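Household Electricity and Safe Use
Handout 2: Power Strips and Extension Cords
Instructor: Femi Balogun
2024-01-08

Reading before class: course packet, the section on plugs and fuses. Bring the worksheet from the last session. The wattage exercise at the end is due at the start of the next meeting.

1. What a power strip does

A power strip takes one wall outlet and divides it among several devices. It does not add capacity. Everything plugged into the strip draws through the same cord and the same wall outlet, and the limit for the whole group is set by the weakest part of that path. In most homes this is either the strip's own rating or the breaker for the circuit.

Students often mix up three products that look alike. A plain power strip only splits the supply. A surge protector also contains parts that absorb short voltage spikes, and those parts wear out. An extension cord carries the supply farther and may have only one outlet at the end. The label tells you which one you have. The shape of the housing does not.

2. Switches

Older strips usually have a single rocker switch that cuts everything at once. Many newer ones have a separate button for each outlet. With individual buttons you can turn off a lamp and leave a router running, and you don't wear out the contacts by pulling plugs in and out.

A button on the strip is not a replacement for unplugging. Before you clean, open, or repair an appliance, take its plug out. Some low-cost switches break only one of the two conductors, so parts of the appliance can still be live with the button off.

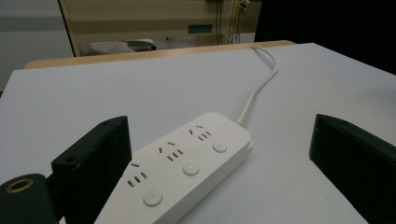
Course Packet, Vol. 2, p. 264

The white strip on the table has three outlet groups in a row, each with its own round button beside it. Look at the slots. Each group has a row of three parallel slots with one or two angled slots above it. Layouts like this are meant to take more than one plug pattern, and we will come back to plug patterns in October when we cover travel and imported appliances. For now the rule is simple: a plug that fits in the slots may still belong to an appliance made for a different voltage. Read the appliance label before you plug it in.

3. The cord

Trace the cord from the housing to the wall each time you set up a strip. The spots that fail first are the two ends, where the cord bends most. Check for:

cracked or hardened insulation
a cord that moves in and out of the housing when pulled lightly
flattened sections from furniture legs or doors
brown or yellow marks near the plug

Any of these means the strip is thrown out. Tape is not a repair.

Let the cord lie in loose curves. A cord that is coiled tightly or run under a rug can't give off heat well. If the cord goes over the back of a desk or table, leave some slack so the weight of the strip does not hang on it, and keep the desk from pinching it against the wall.

4. Adding up the load

Find the watts on each appliance label and add them. Compare the total with the maximum printed on the strip. If a label gives amps only, multiply amps by the supply voltage to get an estimate in watts.

Worked problem. A study desk has a monitor, a laptop charger, and a fan. Together the monitor and charger are rated at 264 watts. With the fan the total is 331 watts. How much does the fan draw? 331 minus 264 is 67 watts. A load this size is small for most strips. Add a 1,500-watt space heater and the total becomes 1,831 watts, more than many household strips are rated to carry.

Heaters, kettles, toasters, and hair dryers go straight into the wall. Don't plug one strip into another.

5. Terms for the quiz

Rated load: the most a product is designed to carry in normal use.
Overload: drawing more than the rated load.
Conductor: the metal inside the cord that carries current.
Housing: the outer case of the strip.
Strain relief: the sleeve or clamp that protects the cord where it enters the housing.

Homework

Choose one room at home. List every device connected through a strip, with the watts from its label, and total them. Note where the strip sits and where its cord runs. If a label can't be read, write "not legible" and leave that device out of the total. Work in groups of 2 if you like, but hand in separate sheets.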